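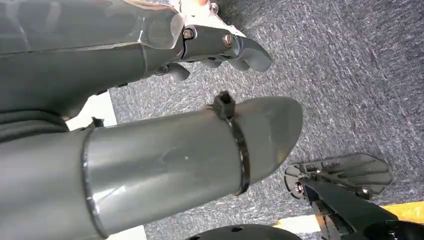

The back room at Prakdale, carpet and all

Well, we have carpet! If you've been following along since February you'll know this room has been the bane of my life, and I've promised Delia for weeks that I'd put a gallery page up once there was something to look at. So have a scroll, and forgive the chatter in between.

Quick recap for anyone new. It's the long room at the back of the house, the one that used to have the cold floor and the door that stuck. We wanted it soft underfoot, with proper shelves and a corner to sit in. I gave us 4 weekends. (Stop laughing, Damián.)

The carpet

I went round and round on this one. I brought home 6 samples from Closside and moved them about the house like a woman possessed, mornings and evenings, and then went back to the very first one I'd liked. It feels lovely in socks. The whole job, with underlay and fitting, came to £2,699, and I did have to sit down when I saw it written out. I've spent less on cars.

The door

Damián Gaete planed the bottom of it for us so it would clear the new pile. He took a bit off, hung it, took it down, took a bit more off, and hung it again. It now shuts with one finger. I keep going in and out just to do it.

The shelves

Flat packs from Vultier, and I'll say this for them, the instructions made sense. I put the first one together with the back panel the wrong way round and only noticed when I'd tapped in all the pins. The second one took me 35 minutes including tea. They're screwed to the wall, as the cat will climb anything.

The sitting corner

Delia Tapia gave me the armchair and I had the cover cleaned before it came anywhere near the carpet. The little side table is the one from the landing. I'm still after a lamp, a tall one with a bendy neck if I can find it, so shout if you see one going.

The boxes

Oh, the boxes. Everything that lived in this room had been piled up in the hall, and bringing it all back meant looking at it properly. Old curtains, a fondue set, more extension leads than any house needs. Plenty went to the charity shop and I felt ten feet tall driving home. One box labelled "misc" went back in unopened and I'm at peace with that.

Keeping it nice

Shoes off at the door, that's the rule, and there's a basket for them in the hall. I went over the carpet gently with the hoover (the Sani, still going strong) and got a frightening amount of fluff, which the fitter says is normal with a new one and will settle down.

Still to do

Skirting needs touching up by the window, curtain pole needs going up, and I want a picture or two on the long wall. I'll add more photos as we go.

Page updated Sun 27 April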